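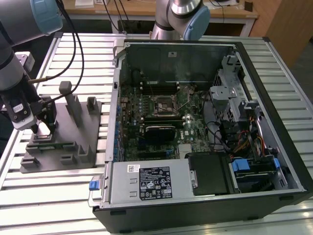

图 4-1　拆装工位:夹爪位于治具板方形料座处,机箱侧放于条形金属台面右侧

4.3　处理器与内存拆装工位的设置

本节适用于 Keltier 拆装单元的首次调试,以及更换机箱型号、治具板或夹爪手指之后的重新设置。机械臂的安装与接地见第 2 章,控制柜接线见第 3 章。

4.3.1　准备

1. 将控制器切换到手动模式,速度限制设为 18%。
2. 确认机箱电源线已拔除。机箱侧放,开口朝上,装好定位块后用手推机箱一角,不应有位移。
3. 将治具板放在机箱旁的台面上,先带上螺钉,不要锁紧。
4. 检查夹爪线缆。线缆应留有足够的弯曲余量,机械臂从治具板移到机箱最远一角时,线缆不得绷紧,也不得扫过治具板上的立柱。
5. 佩戴防静电腕带,腕带接到台面接地点。

注意:线缆过长与过短同样会造成故障。过长的线圈下垂后可能勾住机箱边缘。

4.3.2　治具板定位

1. 调用程序 761(治具板校准)。
2. 手动将夹爪移至方形料座上方,手指完全张开,缓慢下降,直到指尖低于处理器顶盖、高于料座底面。
3. 以点动方式闭合手指。两指应同时接触处理器侧边。如一侧先接触,松开手指,平移治具板后重试,不要修改夹爪中心偏移。
4. 按对角顺序锁紧治具板螺钉,重复第 3 步复查一次。
5. 将夹爪移至内存料座。料座两端凸起,内存条应平直落在槽内,短端不得翘起。
6. 保存点位。系统提示覆盖旧点位时选择“是”。

4.3.3　处理器取放点示教 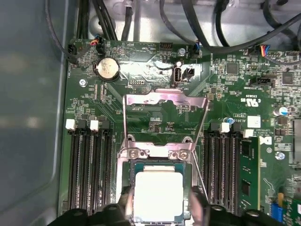 Gedport 技术文档组　编写

示教取放点时使用腕部相机画面。画面中应能同时看到两根手指、处理器、插座压盖和两侧内存插槽。看不全时先调整相机角度,再开始示教。

1. 释放插座拉杆,将压盖翻开到底。压盖没有完全翻开时,不得下降夹爪。
2. 夹持处理器,移至插座正上方。夹持部位为处理器两侧边,手指不得压在顶盖上。
3. 核对处理器与插座的方向标记。方向不符时返回料座重新取料,不要在插座上方旋转腕部。
4. 以 2 mm 步进下降。接近插座时改用微动,并观察力传感器读数。
5. 处理器落座后张开手指,竖直抬起。抬起过程中处理器不应跟随移动。
6. 记录取放点,编号为 477。该编号由主程序直接调用,请勿改动。

警告:夹爪下降时,手指和工具不得伸入机箱。压盖和拉杆由操作员手动操作时,必须先按下示教器上的暂停键。

小心:插座触点极易损坏。读数突然升高时立即停止,抬起夹爪检查,不得继续下压。

4.3.4　内存插槽示教

处理器两侧各有一组内存插槽。示教前在机种表中选定目标插槽,两组插槽的坐标分别保存,不可互相镜像。

1. 打开目标插槽的卡扣。
2. 从内存料座夹取内存条,确认缺口方向与插槽一致。
3. 将内存条移至插槽上方,对齐后下降,直到金手指刚进入槽口。
4. 切换到力控模式,下压至卡扣闭合。
5. 张开手指并抬起,目视检查卡扣。

说明:相邻插槽已装有内存条时,手指的张开行程会受到限制。请在机种表中勾选“窄开口”,否则手指松开时可能碰到旁边的内存条。

4.3.5　试运行

1. 保持手动模式,逐步运行一个完整循环。
2. 观察机械臂经过治具板立柱与机箱边框时的间隙。间隙不足时添加中间点,不要提高整体安全高度。
3. 逐步运行无误后,切换到自动模式,以限速运行。
4. 循环结束,确认夹爪停在原位,再解除速度限制。

4.3.6　日常检查

每班开始前检查指垫。指垫发亮、起边或有裂口时,成对更换 Lūse 指垫,更换后重新执行 4.3.2 第 2 至第 4 步。腕部线缆接头应手动拧紧,不使用钳子。料座内的碎屑用防静电毛刷清除,不要用压缩空气吹机箱内部。

4.3.7　常见问题

现象:处理器夹起后倾斜。
处理:检查两侧指垫是否同一批次,检查料座是否松动,然后重新校准。

现象:下降途中报力超限。
处理:抬起夹爪,确认压盖已完全翻开,拉杆未回落。仍然报警时,检查处理器方向。

现象:相机画面局部过亮,标记识别失败。
处理:转动工位灯,避开主板反光区域,再降低曝光。不要用胶带遮挡相机。

现象:内存卡扣一端未闭合。
处理:取出内存条,检查槽口有无异物,重新示教下压点。

更换指垫后仍无法通过校准时,请导出日志,联系 Tatov 服务点。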